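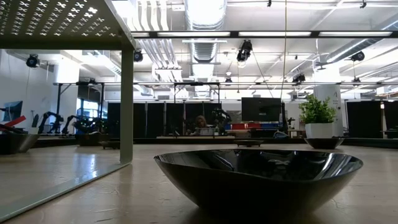
Search all topics, posts and people Go Clear

Moved from packing to teaching the robot arms - what should I be asking for?

Haruna Ogura

I've been at the Wornstead site for a good few years now, packing and finishing for the Lolura range (bowls, plates, trays, planters, the sort of thing you buy when you move house). Since last June part of the building has been given over to robot arms, and six of us off the packing benches have been moved across to work with them. I want to know whether what we've been told is normal, because I've got nothing to compare it with.

My job now is mostly showing an arm how to do what I used to do with my own hands. I put a bowl out, I guide the arm through picking it up and putting it down on the tray, then I do it again with the bowl turned or moved a bit, or with something else in the way. Shiny black bowls are a pain and I'll talk about them all day if you let me. Then the arm has a go and I mark whether it was good, bad or nearly. My best day so far is 277 goes logged, and I went home with eyes like a rabbit.

I don't hate it! I want to say that first, as my sister thinks I'm being trained out of a job and brings it up every time she phones. My back is miles better, and I like it when an arm finally gets something I've been nagging it about for a week. But some things bother me.

We're still on the packer grade. The manager says the grade "will be looked at" once the line has settled, with no date on it. The supplier (Grosex, they put the arms in and come down now and then) talks to the engineers and never to us, even though we're the ones who know which bowls slide and which ones ring when they're about to go. And the packing benches are now short of people, so the ones left behind there are a bit off with us, as if we'd gone off to sit down for a living. I used to have my lunch with them. Now our breaks don't line up.

There's also a target coming. Somebody has decided on 3000 logged goes a week for the team and I can't find out where the number came from. If we all rush we'll be marking rubbish as good, and then the arms learn rubbish. I've said so once and got a nod.

So: should I be asking for a new job title, more money, training, all of it? And in what order? I've got a one-to-one coming up and I tend to go in with a list and come out having agreed to everything they said.

Tatsuya Higuchi

Hello Haruna, I went through something very like this at De Haan, on the warehouse side, so I'll tell you how it went for me and you can pick out the useful bits. We had arms doing the putting away and I was on the first crew that taught them.

Get a written description of the job before you talk about money. I did it the wrong way round. I went in asking for a rise, and the reply was that I was "still handling stock", and on paper I was, because the paper was years old. So I went away and wrote down everything I did in a normal week. Setting things up, guiding the arm, judging the results, spotting when a gripper pad was going, explaining to the engineers why a carton that looked fine wasn't fine, stopping the line. It filled a page and a half. Once my manager had read that, she couldn't very well say it was the same job. We got moved up a grade about as quickly as anything moves there, so not very.

Put the judging near the top of your list. Saying good, bad or nearly sounds like nothing until you watch someone new do it. We had an agency lad in to help for a fortnight (nice lad, very quick) and he marked everything that ended up in the right place as good, including the ones that had been dragged there. The arm picked up the dragging. It took us ages to get it out again.

That brings me to your target. Ask how it was worked out and who gets to count a go. Then ask whether a bad one counts the same as a good one, as it should - you need the bad ones marked properly just as much. We had a weekly number too, 3740 between the lot of us, and it had been taken from the supplier's own demo week, where they'd used one kind of box and hadn't stopped to change anything. Once we'd said that out loud in a meeting with the supplier sitting there, it came down. If you can get yourselves invited to the next Grosex visit, go. Take your slidey bowls with you.

On the eyes, please do push for proper breaks. We settled on 20 minutes off the marking every couple of hours, doing something else on your feet, and my mistakes dropped when I did it. I can't prove it but I could feel it.

The bit about the benches I don't have a good answer for. It was the worst part for me as well. One thing that did help was rotation. We asked for people to swap across for a month at a time, so it stopped being the chosen ones and the rest. A few tried it and went straight back, which is fair enough, it's a lot of sitting still and concentrating. But they'd seen it by then and the remarks stopped. I'd ask for your break times to be put back together too. It costs them nothing and I wish I'd asked sooner.

As for your sister, mine's my dad. There were fewer of us putting away by the end than at the start, I won't fib to you. People left and weren't replaced. Ask directly what the plan is for the packing headcount over the next couple of years and write down the answer while they're still in the room. Even "we don't know yet" is worth having in your notes.

benchside_bev

Get it in writing and join the union if you haven't.

Also don't train anyone's replacement for packer money, sorry but I feel strongly about this. They pay a firm for the machines and then get the knowledge off you for free. I'd have asked for the money before I touched the thing.

Haruna Ogura

Thank you both, I've read these about four times each. Bev, I am in the union but our rep is on the other shift and I've met her twice, so I'll chase her before the one-to-one. I take your point about the money. I did touch the thing first, so that horse is halfway to Norwich.

Tatsuya, I started the list last night and I'm on my second side already. I'd never have put "explaining to the engineers" down as work, I thought I was just being chatty. The dragging thing made me laugh because we've got exactly that with the shallow trays. The arm shoves them along instead of lifting, they end up where they should be, and two of us were marking it good and the rest were marking it bad. We had a proper argument about it by the kettle. So now I'm going to ask for an hour a week where we all sit down and agree what counts as what, and I'll ask for it inside working time.

I really like the swapping idea. I mentioned it to one of the girls still on packing and she said she'd try it if she could have her own chair, so that's one person keen.

What did you do about holidays, by the way? At the moment if two of us are off together the whole thing more or less stops, and I can see that landing on us before long.

Tatsuya Higuchi

Same trouble here. The people who'd swapped over for a month covered for us after that, so sort the rotation first and holidays get easier. Until then get them to agree in advance that the weekly number drops when someone's away, and get it on the rota where everyone can see it. Ours was only ever agreed verbally and it was forgotten by the first bank holiday.

Hope the one-to-one goes well. Take a pen, and take your list in on paper so you can tick things off in front of them!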